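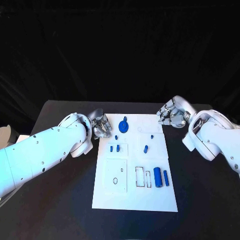
Quem somos

Olá! Se chegaste a esta página, o mais provável é que alguém na tua empresa tenha dito "precisamos de um robô" e que te tenha calhado a ti descobrir quanto custa. Conheço bem a sensação, já estive sentado nessa cadeira (e saí de lá com uma folha de cálculo horrível).

Chamo-me a mim próprio fundador da Bokeo quando preciso de preencher formulários, mas no dia a dia sou a pessoa que atende o telefone, que vai às fábricas com uma fita métrica no bolso e que discute com fornecedores sobre o preço dos cabos. Somos três. Ajudamos empresas e escolas a planear, orçamentar e comprar equipamento de automação: braços, mãos, garras, mesas, sensores, vedações, formação e tudo aquilo que costuma vir em letra pequena no fim da proposta. Não vendemos robôs e não recebemos comissão de quem os vende. Quem nos paga é quem compra, e o valor fica combinado antes de começarmos.

Como isto começou

Durante anos trabalhei nas compras de uma fábrica de componentes para bicicletas, perto de Águeda. Comprava de tudo, parafusos, óleo, luvas, paletes, e um dia caiu-me na secretária o pedido de uma célula robotizada. Pedi propostas como pediria para um compressor: enviei duas linhas por e-mail e esperei. Vieram documentos que não se podiam comparar. Um trazia o braço sem a garra, outro trazia a garra sem a instalação, o terceiro trazia tudo e mais um software que nunca percebi para que servia. Escolhi o que me pareceu mais completo e passei os meses seguintes a aprovar extras. Uma flange de adaptação, por exemplo, custou 710 euros e não constava de lado nenhum. Era uma peça de metal que me cabia na palma da mão! Ainda hoje, quando revejo uma proposta, vou primeiro à procura da flange.

O projeto acabou por andar, a chefia até ficou contente, e eu fiquei com um caderno cheio de notas sobre o que devia ter perguntado. Esse caderno foi passando de mão em mão entre colegas de outras empresas. Quando começaram a ligar-me desconhecidos a pedir uma cópia, achei que estava ali um trabalho.

A Bokeo abriu numa sala emprestada, com uma secretária e uma impressora que só puxava papel quando lhe apetecia. A primeira cliente foi a Daketov, que faz ferragens para móveis e queria automatizar a montagem de umas corrediças. Chegaram com um orçamento já aprovado e um braço já escolhido, a partir de um catálogo. Pedi para ver as peças. Passámos uma tarde inteira à volta de uma bancada, a encaixar e a desencaixar, e ao fim do dia o plano era outro: primeiro redesenhar o tabuleiro onde as peças chegavam, depois escolher a máquina. A compra atrasou um bocado e saiu mais pequena. Continuam nossos clientes, o que me deixa muito contente, porque são de uma teimosia admirável e aprendo sempre qualquer coisa quando lá vou.

O que fazemos num projeto normal

Começamos pela tarefa. Quero ver alguém a fazê-la à mão, ao ritmo a que a faz todos os dias, e quero pegar nas peças. Meter um pino num furo parece a coisa mais simples do mundo até se perguntar qual é a folga, de que lado vem o pino, se chega em pé ou deitado e o que acontece quando chega torto. Com engrenagens é parecido, e com peças flexíveis é pior. Daqui sai uma ficha por tarefa, escrita em português de gente, que qualquer fornecedor consegue ler.

Depois vem a conversa de que toda a gente foge, a do dinheiro. Trabalhamos com uma folha a que chamámos Puleck (o nome era a palavra-passe provisória do primeiro ficheiro e foi ficando). A Puleck separa o custo em blocos: máquina, mão ou garra, mesa e fixações, segurança, instalação, programação, formação, peças de reserva, paragens. Tem também uma coluna para o segundo ano e outra para o terceiro, e é aí que as reuniões costumam ficar em silêncio. Prefiro esse silêncio antes da encomenda.

Segue-se o caderno de encargos. O nosso modelo tem quase 40 páginas e já sei que parece muito. Ninguém tem de o preencher sozinho, fazemo-lo convosco, e as partes que não se aplicam deitam-se fora. Uma escola que quer dois braços em cima de uma mesa para as aulas fica com um documento bem magrinho. Uma linha de embalagem fica com o calhamaço completo, desculpem.

Por fim, acompanhamos as propostas, as visitas aos fornecedores, os ensaios de aceitação e a primeira fatura. Insisto muito nos ensaios. Pedimos que sejam feitos com as peças do cliente, incluindo as feias, e que os critérios fiquem assinados antes de alguém ligar a máquina.

Sobre braços, mãos e outras tentações

Perguntam-me muitas vezes se vale a pena comprar uma mão com vários dedos ou se uma garra simples chega. Depende da tarefa e depende do que querem fazer com o equipamento daqui a uns tempos. Uma mão com dedos articulados dá margem para pegar em formas diferentes sem trocar de ferramenta, e para um laboratório ou uma sala de aula isso pode pesar bastante na decisão. Em troca, pede mais manutenção, mais tempo de programação e um orçamento para reparações que convém inscrever logo no primeiro ano. Se a peça é sempre igual e vem sempre do mesmo lado, costumo sugerir que se peça também o preço da solução simples, nem que seja para comparar.

Com dois braços a história repete-se. São ótimos quando é preciso segurar de um lado e encaixar do outro! Mas o orçamento quase nunca fica só no dobro do braço: há a estrutura, o espaço à volta, a coordenação entre os dois, a avaliação de risco. Tudo isto tem linha própria na Puleck.

E as mesas, meu Deus, as mesas. Já vi projetos muito bem pensados com a mesa esquecida. Onde se fixam as peças, que altura tem o tampo, se há reflexos que atrapalham as câmaras, se dá para trocar uma placa de fixação sem desmontar metade do posto. Um tabuleiro de ensaio, com pinos e encaixes de tamanhos diferentes, é das compras mais baratas da lista e das que mais discussões evita entre cliente e fornecedor.

Com quem trabalhamos

Fábricas pequenas e médias, sobretudo, daquelas em que a pessoa das compras também trata das férias e do seguro das carrinhas. Trabalhamos também com escolas profissionais e com laboratórios que ganharam financiamento e têm um prazo apertado para o gastar (liguem cedo, por favor, liguem em janeiro e não quando já faltam duas semanas).

Um dos projetos que mais gosto de contar é o da Langlois, que embala velas e sabonetes. Queriam um robô no fim da linha. Fomos ver, fizemos as contas e propusemos adiar a compra, arranjar o alimentador que encravava e voltar a falar mais tarde. Seguiram a sugestão, voltaram a ligar, e nessa altura já sabiam exatamente que caixas queriam paletizar e em que turno. O caderno de encargos escreveu-se num instante. Faturámos menos na primeira fase e dormi descansado.

Também já nos enganámos. Num dos primeiros trabalhos calculámos mal o prazo de entrega dos conectores e o cliente ficou com o braço montado e parado à espera deles. Desde então, a lista de prazos inclui os cabos e os conectores, mesmo quando o fornecedor se ri.

As seis perguntas que fazemos na primeira chamada

Que peça é, e podem mandar-nos algumas pelo correio?
Quem faz a tarefa hoje e o que acha da ideia?
Que espaço há, medido no chão e não na planta?
Quem vai cuidar da máquina depois de o instalador se ir embora?
O orçamento já está aprovado ou ainda se pode mexer?
O que acontece se o projeto se atrasar?

Não é preciso ter resposta para tudo. A segunda é a minha preferida, e gosto que quem faz a tarefa esteja na chamada, mesmo que seja só por uns minutos entre turnos. Foi assim que descobrimos, num cliente, que as peças vinham oleadas de manhã e secas à tarde.

Onde estamos e como nos apanhar

Hoje temos um escritório a sério, num rés do chão em Aveiro, com montra para a rua e uma prateleira onde vamos guardando as peças que os clientes nos mandam. Se vierem de comboio, são uns minutos a pé. Se vierem de carro, boa sorte com o estacionamento, o melhor é deixá-lo do outro lado do canal.

Atendemos o telefone a partir das nove da manhã. A primeira conversa não se paga e costuma demorar o tempo de um café comprido. Se já tiverem propostas na mão, enviem-nas antes pelo formulário de contacto, com os preços tapados se preferirem, que eu leio-as todas. E se vierem visitar-nos, tragam uma peça no bolso!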